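Search the list archive
Search
Advanced search

Re: [parents-network] Breakfast club and the later start
From: Oluwaseun Jibrin

On a grey November morning, Kļaviņa wrote:
> Does anyone know if Flusatside Primary is keeping the breakfast club
> once the start time moves? My two are in Years 1 and 4 and I can't get
> to work without it. The letter home only talks about the buses.

Hello Kļaviņa, and hello all,

Yes, it's staying, and it's getting bigger! I went to the meeting in the school hall and came home so pleased I wanted to write this straight away, but the children had other ideas.

The club will open at 7.30 as it does now, and run right up to the new bell at 9.10. The school has 289 pupils on roll and the club has only ever had room for a fraction of them, so they're opening the small hall as well as the dining room, which gives us 19 more places each morning. Brothers and sisters of children already in the club get first pick, so your two should be fine (do put both names on the same form).

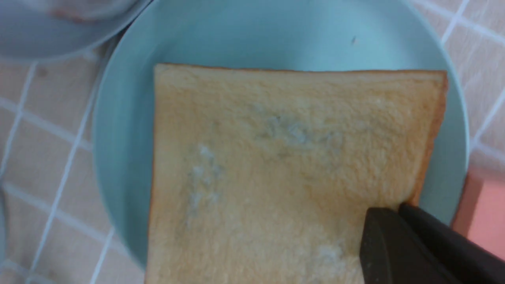
Mould on a slice of white bread.

The head also told us about the Year 4 science work this term, and it sounds brilliant. They're doing living things and decay, and Tonska class will be giving a talk to parents in the last week before the holidays. My daughter has already started lecturing me about the bread bin.

Back to the buses, as the letter was a bit muddled. The Arkum route moves back by 40 minutes in the morning and stays as it is in the afternoon. If your child catches it at the top stop, they'll need to cross at the lights now, as the lay-by is closing.

Forms are at the office, or you can ask for one at the gate. I've got 2 spare copies in my bag if anyone sees me first.

Really looking forward to this one!

Oluwaseun

Contact the list owner | © Flusatside Parents' Network | Back to top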